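Student Projects > Robotics Club > Showcase Talks > Speaker Notes

3 min read

Wait for the door to close. Thank Begoña for the room and the projector, in that order.

Opening: we are the Alville club, we have 20 members and one opinion each about grippers. Our project is called Skinik. Don't explain the name, we have only eight minutes.

The numbers slide: 2,249 practice runs in simulation, 631 clean pickups. Pause here. Let them do the math. Say that Damir wrote the first grasp planner, and that Nouhaila rewrote it in March - he has been very grown-up about this.

If someone asks why we don't just use a real arm, say "budget" and smile.

Last slide, leave it up for questions. Grasp choice was the part that ate our spring, and Ezequiel will want to talk about friction, so get in first. Our early plan went for the handle every time, which sounds sensible until you try it 35 times. Point to the teal pitcher: the fingers have it by the rim, handle free on the other side, and the shadow on the table shows it's up in the air. Then hand over to Ezequiel and sit down.

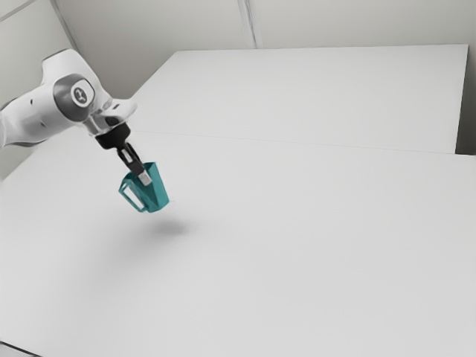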